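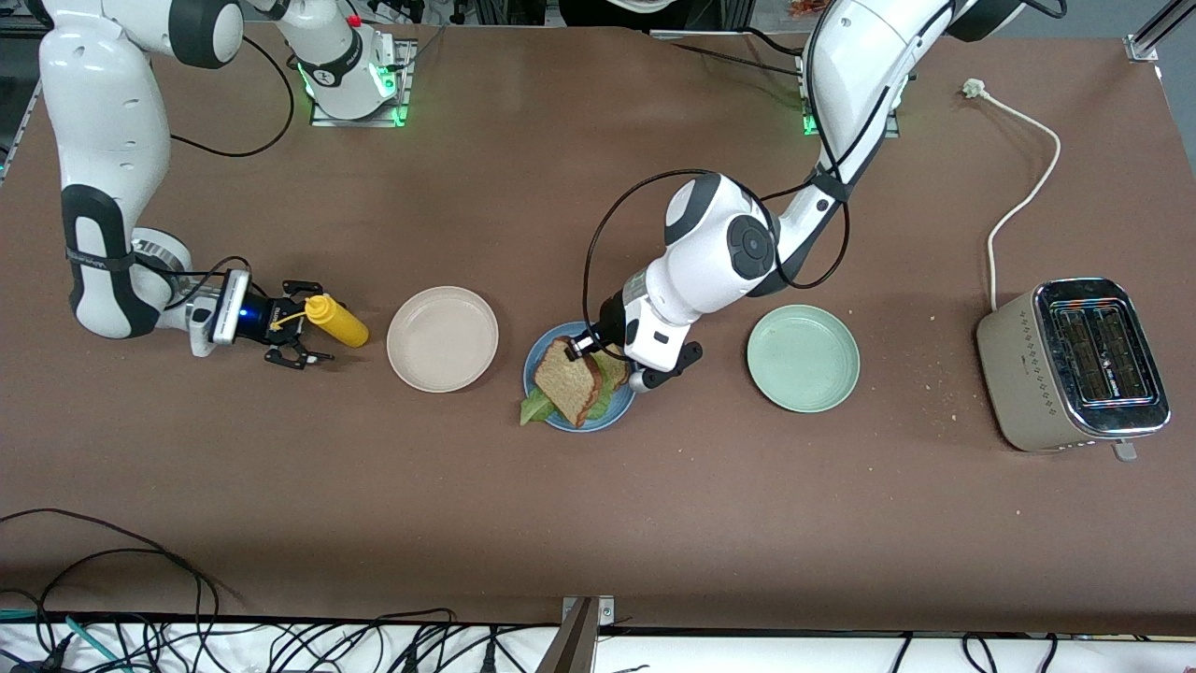
Granitz Glass & Craft Guild
Minutes, members meeting, September 22, 2026

Started late, quorum ok. Last minutes approved, one spelling fix.

Money – 418 dollars in the account after kiln repair. Dues still owed by 6 members, reminders going out again.

Winter sale at Bivholm hall. Tables 20 dollars each, same as last year. Long talk about whether bought-in beads count as handmade. Agreed: ok if the finished piece is your own work, tag has to say so. Lamp makers want to be near the outlets. Hall to be asked for a floor plan.

Glass order – Tennant has raised the price on the amber sheet, now 69 a case. Motion to try Asau for one order and compare. Passed, two against. Clear and green stay with Tennant for now. Anyone wanting lead came should write it on the sheet by the door, not on the back of the old one.

Kiln sign up. People are booking full days and firing one shelf. New rule, share if theres room. Put your name on your shelf. Unclaimed pieces go in the scrap bin in January.

Beginners class – soldering night was full, waiting list started. Need more safety glasses and a second flux brush. Copper foil running low, the narrow kind.

Other business: back window sticks. Someone left the grinder tray full agian, please empty it.

Next meeting same place, bring sale forms.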